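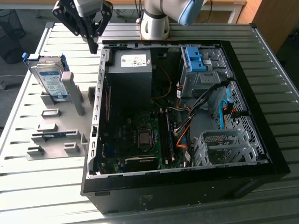

リハーサル中のセル。グリッパーがケース左壁の真上、HDDは治具の奥のホルダーに立ててあります。

件名:見学会デモのHDD移載がホルダー手前で止まる(エラー32)
状態:クローズ
製品:Primix(制御側)、Ongart(位置合わせツール)
設置先:Gedimov 分解実習室、セル名 Murkia
優先度:高(見学会が3月なので!)

最初の投稿

お世話になってます。Gedimovで見学会のデモ係をやっている者です。普段は部品の仕分けプログラムを触っていて、Primixの中身にはそこまで詳しくないので、変なことを書いていたら遠慮なく突っ込んでください。

見学会では、横に寝かせたデスクトップPCの隣に治具プレートを置いて、ロボットがHDDを持ち上げてホルダーに立てるところを見てもらう予定です。台本は三つの場面に分かれていて、HDDの移載、メモリの移載、最後に全部を元に戻す、という流れ。見学者は近所の高校の生徒さんと保護者の方で、一組の持ち時間は11分です。私の説明が長いので(よく怒られます)、ロボットが止まるとかなり苦しい。

で、困っているのがHDDの場面です。持ち上げるところまでは気持ちよく動くのに、ホルダーに下ろしていく途中で止まって、Primixの画面にエラー32「下降中の接触」が出ます。毎回なら諦めもつくんですが、すんなり入る回もあるんですよね。昨日は朝のうちは一度も出なくて、やった、直った!と喜んでいたら、昼に台を掃除したあとからまた出るようになりました。

試したこと。
・Primixの再起動。変わらず。
・ロボットの速度を落とす。止まる位置は同じで、止まるまでが長くなっただけ。
・ホルダーの中を覗いて掃除。ゴミはなし。
・別のHDDに交換。最初の一回だけ成功して、次で止まりました。

ログは添付しました。よろしくお願いします。

返信(Theerawat Prasertsri、Primixサポート)

ログありがとうございます。担当のTheerawatです。接触を検出した高さが毎回ほぼそろっているので、ホルダーの縁に当たっている可能性を先に疑っています。次の点を教えてください。

・HDDには青いキャディーが付いたままですか。
・治具プレートは台に固定されていますか。
・台の掃除のとき、プレートかPCケースを動かしましたか。
・Ongartの基準点を最後に取り直したのはいつですか。

私の返信(10:20)

早い!ありがとうございます。

キャディーは付けたままです。見学の人に「この青い枠ごと外れるんですよ」と話したいので、外さない方向でお願いしたいです。

プレートの固定は……してません。置いてあるだけです。スラットの台なので滑らないだろうと思っていたんですが、指で押してみたら普通に動きました。ああ、これかも。

掃除のときはケースを一度どかしました。プレートは触っていないつもりなんですけど、ケースのすぐ隣に置いてあるので、戻すときに当てた気がしなくもないです。

Ongartの基準点は、セルを立ち上げたときに取ったきりです。画面の日付を見てちょっと青ざめました。

返信(Theerawat Prasertsri)

では、次の順番でお願いします。途中の結果も書いてもらえると助かります。

1. ケースとプレートを決めた位置に置き、プレートをクランプで台に留める。
2. Ongartでプレートの基準点を3点取り直す。
3. HDDなしで、ホルダーの真上まで動かして目で確認する。
4. HDDありで、下降の直前で一時停止し、傾きを見る。
5. 続けて5回通す。

私の返信(13:05)

やりました。順番に書きます。

手順1。クランプは実習用の棚にあったのを借りました。最初はプレートの手前側を留めたんですが、見学者が立つ側に金具が出っぱって格好悪いので、奥に付け替えました。見た目の問題です、すみません。ケースの角に合わせて台にテープも貼ったので、次に掃除しても同じところへ戻せるはずです。

手順2。Ongartの操作を完全に忘れていて、説明書を探すところからでした。基準点は小さいホルダーの角を使っています。前の値と比べたら、プレートが右奥に向かって少し回っていました。ほんの少しなんですが、ホルダーの幅がぎりぎりなのでHDDには効きますよね。

手順3。HDDなしだと、指先がホルダーの真ん中にきれいに来ました。同僚を呼んで横からも見てもらって、問題なしとのこと。

手順4。ここで引っかかりました。持ち上げたHDDがまっすぐになっていないんです。一時停止して眺めると、素人目にも斜めです。角度の指定はまっすぐのはずなんですけど。

エラー32はまだ出ます。ただ頻度は減りました。基準点のずれと傾き、二つ重なっていたってことでしょうか?

返信(Theerawat Prasertsri)

その可能性が高いと思います。基準点のほうは直ったと見てよさそうです。次は、Primixの把持設定で「持ち替え後の姿勢補正」がオンかどうかを見てください。それと、ホルダーの上空へ行くまでの経路のどこで傾いているかが知りたいです。PCケースの上を通りますか、それとも治具の外側を回りますか。

私の返信(14:40)

姿勢補正、オフでした……。いつ切ったのか記憶がないんですが、操作履歴を見たら私のアカウントでした。たぶんメモリの場面を調整していたときに、動きがもたつくのが嫌で切ったんだと思います。犯人は私です。

経路は治具の外側です。ケースの上はなるべく通らないようにしています。中の配線が立っていて、前に一度オレンジのケーブルを引っかけそうになったので。

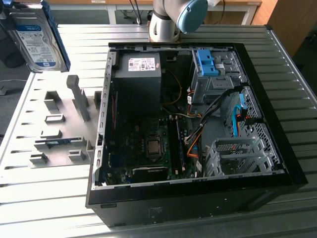 私の返信(15:30)姿勢補正オンの結果

オンにして、まず下降の直前で止めてみました。移動の途中では斜めになるんですけど、ホルダーの上に来るまでにくるっと戻ります。Theerawatさん、これは途中で傾いていても構わないんですよね?最後に立っていればいいのかな、と勝手に理解してそのまま進めました。

そして手順5、続けて5回。全部入りました!エラー32は一度も出ていません。うれしくてもう一巡やろうとしたら、同僚に「メモリの場面も見てくれ」と言われまして、そちらを流したら今度は遅い。姿勢補正が全部の場面にかかるせいで、メモリを持つときまで律儀に向きを直そうとします。通しで計ったら11分に収まりません。私がひと言もしゃべらなくても、です。

場面ごとにオンとオフを切り替えられますか?

返信(Theerawat Prasertsri)

はい、途中の傾きは問題ありません。治具の外側を回る経路では手首の向きが変わるので、移動中に斜めになるのは設定どおりの動きです。見るのは下降開始時の姿勢だけで大丈夫です。

場面ごとの切り替えもできます。Primixの「ジョブ」画面でHDDの場面を開いて、「共通設定を使う」のチェックを外してから姿勢補正をオンにしてください。共通設定のほうはオフに戻します。保存のあと、必ずジョブを読み込み直してください。読み込み直さないと、前の設定のまま走ります。

私の返信(16:15)

できました。読み込み直しを忘れて一度やり直したのは内緒です(書いちゃったけど)。

HDDの場面だけ補正オン、メモリと片付けの場面はオフ。通しで動かして、しゃべりながらでも時間内に終わりました。ついでに説明の順番も変えました。移動中にHDDが傾くところで、ちょうど銀色の本体とラベルが見学者のほうを向くんですよ。なのでそこで「ハードディスクってこういう顔をしています」と話すことにしました。

もう一つだけ質問させてください。見学会では希望者に、一時停止ボタンを押してもらおうと思っています。HDDを持ったまま止まって、再開したときに姿勢補正は最初からやり直しになりますか?途中から続きますか?

返信(Theerawat Prasertsri)

途中から続きます。ただし、下降が始まってからの一時停止はおすすめしません。再開のときに接触の判定がいったんリセットされるため、縁に当たっていても検出が遅れることがあります。押してもらうなら持ち上げた直後がよいと思います。ジョブ画面の「停止許可区間」で範囲を絞れるので、持ち上げから移動の終わりまでにしておいてください。

私の返信(見学会のあと)

報告が遅くなりました!見学会、無事に終わりました。

エラー32は当日は一度も出ていません。停止ボタンが大人気で、生徒さんが列を作って押していました。停止許可区間を絞っておいて本当によかったです。下降中に押した子もいたんですけど、ホルダーに入ってから止まったので「あれ、効かない?」という顔をされて、説明したら逆に面白がってくれました。もちろん非常停止は別のボタンで、そっちは私がずっと手元に持っていました。

いただいた質問で答えられなかったのがこちらです。もし資料があれば教えてください。
・ロボットはHDDの重さを分かっているのか
・ネジも外せるようになるのか
・ケーブルを抜くのはどうして人がやるのか

三つ目は「柔らかいものは毎回形が変わるから難しいんだよ」と答えたんですが、保護者の方に「うちの充電ケーブルもそうだわ」と納得されてしまって、それでよかったのかどうか。

次の人のために、セルの横に貼ったメモも載せておきます。

Murkia 朝の確認
・ケースの角がテープに合っているか
・プレートのクランプが締まっているか
・プレートを指で押して動かないか
・動かした覚えがあるなら、Ongartで基準点を3点取り直す
・HDDの場面だけ姿勢補正がオンになっているか
・設定を触ったらジョブを読み込み直す

返信(Theerawat Prasertsri)

ご報告ありがとうございます。重さの件は、ジョブの把持設定に入力した値を使っています。把持したときに量っているわけではないので、違う種類のHDDに替える場合は値の変更をお願いします。ネジとケーブルについては、見学者向けの資料を別便で送ります。

こちらのチケットはクローズにしますね。また出たら、同じ番号に返信してもらえれば再開できます。

私の返信

ありがとうございました!重さの値、いま見たら初期値のままだったので入れておきました。資料は実習室のアドレス宛でお願いします。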